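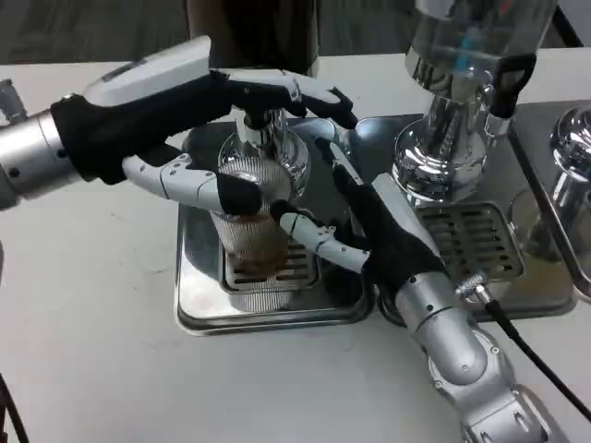

# Nerano Two-Hand Beverage Cell

The Nerano is a two-arm service cell for staff coffee points, canteens and hotel breakfast rooms. It works at a standard commercial espresso machine with no changes to the machine itself. Nustotari supplies the arms, hands, controller and software. The customer keeps the coffee machine, the grinder and the cups.

The cell is sold for sites where one attendant now covers both drinks and another counter. It takes over cup handling at the group head. Filling hoppers, cleaning, milk and anything to do with the guest remain with the attendant.

## Cup handling

Each arm ends in a five-finger hand with independent finger drive. Smooth and ribbed glass are both held with two hands, one thumb from each side, at low grip force. A single-hand grip is available for ceramic and paper cups and is set per cup type in the menu.

Grip force is limited in the hand controller and can't be raised by the operator. If a cup shifts in the grip, the arms hold position and the cell asks for the attendant.

## Specifications

| Item | Value |
|---|---|
| Arms | 2, table-mounted |
| Wrist connection | External cable, locking plug |
| Cup types stored | 11 |
| Event log | Last 500 drinks |
| Weight, complete cell without table | 158 lb |
| Supply | Single-phase, grounded outlet |
| Operator panel | Touch panel with separate stop button |

The table isn't included. It must be level, fixed to the floor or wall, and rated for the weight of the cell plus the coffee machine.

## What changes for the attendant

The cell doesn't run unattended. One trained person per shift must be on the same floor and able to reach the stop button. In practice the job moves away from the machine and toward supply and cleaning:

- Start of shift: wipe the drip trays and grates, check wrist plugs, run the homing cycle.
- During service: load cups, refill beans, clear stopped drinks.
- End of shift: park the arms, run the espresso machine's own cleaning program, wipe down the hands.

The arms must be parked before anyone reaches over a drip tray. Parking takes one press on the panel, and the panel shows PARKED in green when the drives are off.

Morkora, a contract caterer, has had the cell in its Parsons building since October. The coffee point there was previously staffed full time through the morning. The attendants now split that time between the coffee point and the salad counter, and the rota was rewritten to match.

"The first weeks were more work, because we were learning which stops we could clear ourselves," says Karla Esquivel, shift lead at Parsons. "My wrists are better. I do miss talking to the regulars, so we put the pickup shelf where I can still see them."

Morkora kept its attendants' hours unchanged and wrote this into the site agreement. We recommend settling the same question with staff before delivery. Sites that leave it open tend to get slow answers to the training dates as well.

## Training

Attendant training takes one half-day on site and covers loading, parking, stop recovery and cleaning. A second half-day is required for anyone who will teach new cup types. Teaching is done by guiding the hands to the cup with the drives in soft mode, then confirming the grip on the panel. No programming is needed.

Printed stop-recovery cards are supplied in English and Spanish.

## Cleaning and wear parts

Finger surfaces may be wiped with a damp cloth and a food-safe sanitizer. Don't spray the hands or wrists, and don't use a steam wand near the wrist plug. Finger tips are wear parts and are replaced as a set, one set per hand. Wrist cables should be inspected monthly for kinks and abrasion.

## Limits

- Not suitable for stemmed glasses, saucers or cups with a loose lid.
- Not approved for steaming or pouring milk.
- The group head layout is taught at installation. Moving the coffee machine requires a new teach session.
- Public access to the table must be prevented by a counter or screen.

## Ordering

The base package includes both arms, both hands, the controller, the panel and attendant training. Spare finger tips, the pickup shelf and the clear screen are ordered separately. A site survey is required before a quote is issued. Send the make and model of your espresso machine and a dimensioned sketch of the counter to Wenche Ljungberg, Applications, Nustotari.

Page revised May 6, 2020. Specifications may change without notice.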